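About Udmont

We use cookies to remember your settings. Accept / Decline

Most study skills courses promise more than they deliver. We have taken a good many of them, and we doubt that highlighters or a 4 a.m. alarm ever got anyone through chemistry.

Udmont is a small evening school in Gornwood. Aurelio Cordero teaches math and Arif Samarakoon teaches writing. We have 65 students and don't plan to grow much -- larger schools tell parents class size doesn't matter, and we don't believe them.

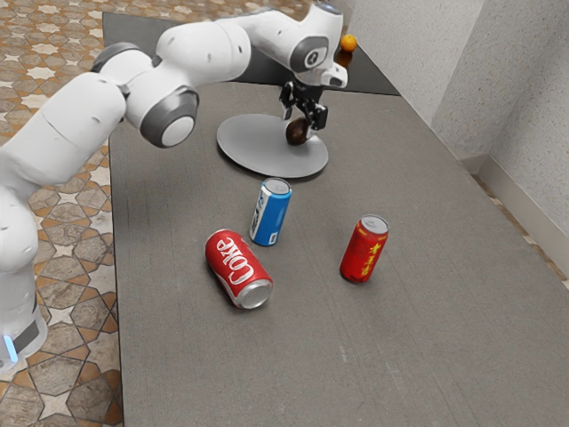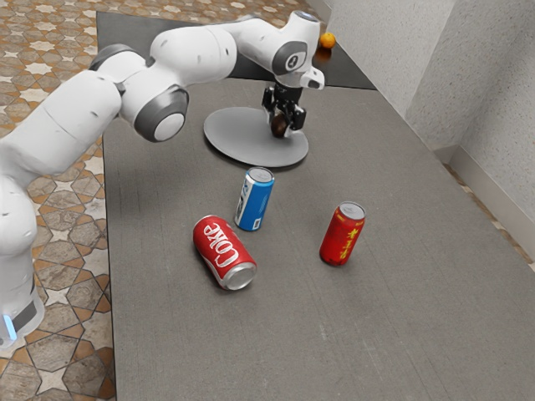
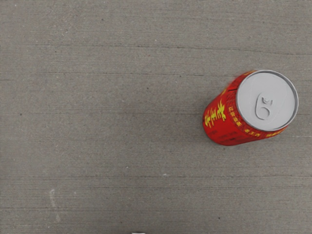
Nor do we publish a success rate. Students who sign up for extra classes tend to be the ones who would have improved anyway, and a percentage hides that. Come and sit in on a lesson before you pay for one. New classes start in May.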